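Home | News | Business | Opinion | Contact

Filed under: Local business

Flullberg parking app promises shorter searches, again

08/09/2019

Skultier says its new parking app will cut the time drivers spend hunting for a space in downtown Flullberg. We have heard this before. The last app lasted 2 years and mostly sent people to the same full lot on Holub Street.

The company has put sensors in 622 spaces and plans to cover up to 2,000. It has not said when, or what the city will pay once the free trial ends in October.

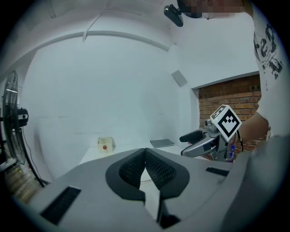

Skultier points to its trial in Vundon, where it claims drivers were happy with the service. Asked for the survey behind that claim, the company sent a one-page summary with no word on how many people were asked - or who picked them.

Store owners may welcome anything that brings shoppers back. Still, an app can't add spaces, and the city took out 9 of them on Holub Street this spring. The council will vote on the contract after the trial.

Related
Holub Street lot to close for repaving
Vundon bus fares going up
Letters: Where did the bike racks go?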